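Search questions
Home — Forums — Robotics Clubs — Log in

Glossy tray breaks edge detection in club project

Our club project for the Rundora round is tray pickup with a hand-held gripper. Tracking holds on the wood-grain tray. On the off-white one the edge fit jumps as soon as the ceiling light reflects off the floor of the tray. Exposure is fixed, threshold 400.
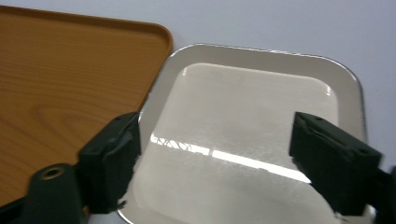 Gripper open over the off-white tray, reflection across the tray floor.

We have 857 clips so far. Reshoot or filter? — Oğuzhan Aksoy

Answer 1 (accepted)
Filter first. Mask saturated pixels, dilate the mask, then fit the rim only. The floor gives you nothing useful. If the fit still jumps, reshoot 48 clips with a diffuser and compare before touching the rest.

Answer 2
White on white is hard. We used Harnness and it was fine.

Answer 3
Check the threshold too. Ours only settled at 1,000 — different sensor though.

Last updated 1 Mar 2025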